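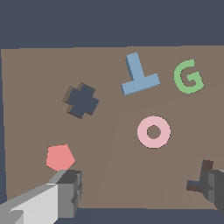

Zavine Workshop Members Complete Simulation Stage of Shared Robot Arm

VASWOOD, October 13, 2020 - Members of the Zavine shared workshop have completed the simulation stage of a tabletop robot arm that is being designed and built entirely on the premises, the workshop announced this week. The arm, known as Womley, will be used to sort and place flat shapes on a bench. It is expected to be offered to all members once the physical build has been checked and approved.

The project is led by Florin Mocanu, a member of the workshop since it moved to its present address in the former Vasiliu print works. Mr. Mocanu submitted the proposal last winter, and the workshop granted it a bench, storage space and a parts budget of $2000. Nearly 600 hours of member time have been recorded against the project to date, most of it spent on the joints, the wiring and the control software.

Work on the software continued through the months in which access to the building was limited. During that period the team built a computer model of the bench and the two-fingered gripper, together with a set of plain colored pieces for the arm to handle. The set includes a ring, a cross, a pentagon and several letter forms. Members were able to run the model on their own computers and send their results to a common folder, which allowed the project to move forward while the metalwork was on hold.

"The model gave us a place to make our mistakes," Mr. Mocanu said. "A wrong number in the software costs a few minutes there. On the real arm it can cost a finger assembly, and those take us an evening to print and another to fit."

The team completed 138 formal test runs in simulation. In each run the pieces were laid out afresh on the model tabletop, and the software was asked to select one, turn the gripper to suit its outline and set it down at a marked position. Mr. Mocanu reported that the pentagon was the easiest shape for the software to manage and that the ring required the most changes. The first version of the program tried to close on the ring from the outside at its widest point and often pushed it across the table. The present version approaches more slowly and lowers the fingers further before closing.

The cross also led to a revision. When it lay at an angle to the edge of the table, the program sometimes chose two arms that did not face each other, and the piece swung as it was lifted. The team has since added a step in which the software compares possible grips before the arm begins to move.

A written record of all test runs, including those that failed, is held in the project binder at the front desk. Members may read it at any time the building is open to them. The workshop asks that the binder not be taken home.

Attention has now turned to the machine itself. The base and the lower two joints have been assembled and bolted to a steel plate. The upper joints are in progress, and the gripper fingers will be printed in the workshop when their final dimensions have been agreed. The real pieces will be cut from sheet stock and painted by hand. Mr. Mocanu said that paint was chosen over colored plastic after a short trial, in which the camera intended for the arm had trouble with glare from the plastic.

The workshop has set several conditions for the first powered tests. The arm will run at reduced speed, a stop button will be mounted on each side of the bench, and two members who have completed the machine safety course must be in the room. No one may reach over the bench while the power is on. These conditions will remain in force until the workshop has reviewed the results and issued standing rules for general use.

The workshop expects that the speed settings will have to be adjusted when the software is moved from the model to the machine. Friction between the pieces and the table was estimated for the simulation, and the real bench has a worn surface near the front. The team intends to measure this during the first tests and to update the model so that the two remain in agreement.

Thirteen members have contributed to the project so far. The workshop is seeking further help with cable routing, painting and the preparation of a short user manual. No earlier experience with robotics is required for any of these tasks, although those who wish to work on the wiring must hold the workshop's basic electrical sign-off.

The design files, the parts list and the simulation model have been placed on the members' server and may be copied for personal use. Members who build a version at home are asked to report any changes they make to the gripper, as the team is still considering a wider finger for larger pieces.

Assembly of the upper joints is scheduled to continue through the end of October. Requests to join the project, or to watch the first powered tests, should be left at the front desk marked for the attention of Mr. Mocanu. Places at the tests are limited by the current occupancy rules and will be given in the order in which requests are received.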